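The second life of the lunch box

Adton is a mill town that lost its mill, and if you drive through it at noon in July you will see something I haven't seen since I was nine years old. People are eating lunch outside. They sit on the library steps, on the low wall by the river, on the tailgates of pickup trucks, and nearly all of them brought the food from home!

The town's packed-lunch habit goes back to the Jorkwood furniture works, which had no cafeteria and gave its people 45 minutes at midday. Workers swapped food down the long benches. A pickled egg was worth half a sandwich, and a slice of raisin cake (everybody in Adton calls it Sultana, as if it were a person) could get you almost anything. When Jorkwood shut its doors, the swapping stopped, and for years the main street ran on drive-through burgers.

Then the public library started putting out two folding tables on warm days, with a hand-lettered sign that said "Bring your lunch, trade your lunch." On the first day 3 people came. Last summer's record was 136, and the line for the Sultana went past the book drop.
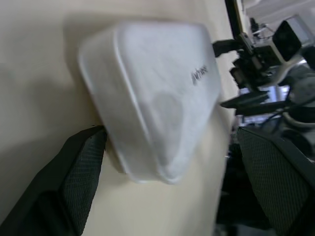 What gets me is how good the food is. I ate cold sesame noodles with cucumber, a potato pie the size of my palm, and a bean salad so sharp with vinegar that I went back and begged for the recipe. None of it was fancy. Most of it was last night's dinner, helped along with a squeeze of lemon or a handful of herbs, and I keep thinking about those noodles.

The rules are loose. You label anything with nuts, you keep the egg salad on ice, and you take your own dishes home. Trading is done by asking, which is awkward for maybe a minute - after that you're deep in a talk with a stranger about whether dill belongs in coleslaw. (It does.)

The library has now gathered the best of it into a spiral-bound cookbook, printed at Gorkix, the copy shop across the street. The first run was 623 copies and the front desk still has a few. Turn to the potato pie first, and use more pepper than it tells you to.

The tables go out at 11:30 whenever it isn't raining.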